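Search this site
Search
Menu

Working rules for hand-held gripper sessions: a bench practice report
Yaryna Kostiuk, Hallham, second-year project
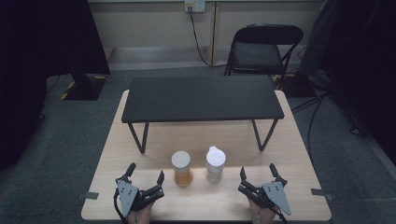
My project was to write a set of bench rules that a new operator could follow without a supervisor standing next to them, and then to find out which rules people kept and which they dropped. I did not design any hardware. The existing rules were a single sheet taped inside a cupboard, last changed in September, and most of it dealt with charging and storage.

1. Method

I watched 43 sessions and marked each one against a draft list of 19 rules. A session was one operator doing one task at the table, start to finish. After the first 32 sessions I rewrote the list and used the new version for the rest. I also read the lab handbook from Demedon, where I did my placement, and borrowed its layout.

2. Rules that were kept

Operators were good about anything they could check by looking. Lids on before the grippers are picked up. Only the objects named on the task card on the table. Clamps checked by hand at the start of each session. Both grippers held by the handles and never lifted by the cable.

The rule on liquids was also kept well. A container with liquid in it has to be closed, stood upright and placed away from the table edge before the task begins. If the task needs it opened, the card must say so and a cloth has to be within reach.

3. Rules that were dropped

Cables were the weak point. The draft said "keep cables tidy", and operators told me they did not know what that meant. The rewritten rule says that cables leave the table downwards, that they do not cross the place where the operator stands, and that floor cables are moved to the side before anyone steps in. Floor tape marks the base of any stand and nobody steps over it during a session.

The other rule often missed was the stop call. Either person in the room may say "stop", and the operator then lowers both grippers to the table and lets go. In two sessions the operator finished the movement first. I have moved this rule to the top of the card, in larger type.

4. Problems with the study

I was in the room the whole time, so people were probably more careful than usual. My marking was yes or no, which did not suit rules that were half followed - a cable moved but not far enough, for example. Kováčik suggested a three-point scale and I would use that next time.

5. Recommendations

Keep the list to one side of a card. Put the date of the last change on it. Have new operators read it aloud once before their first session. Review it each term with the people who use the table, and take out any rule they cannot explain.

The full checklist is in Appendix B.

2 comments | 19 shares

Contact | Copyright Hallham student projects | Back to top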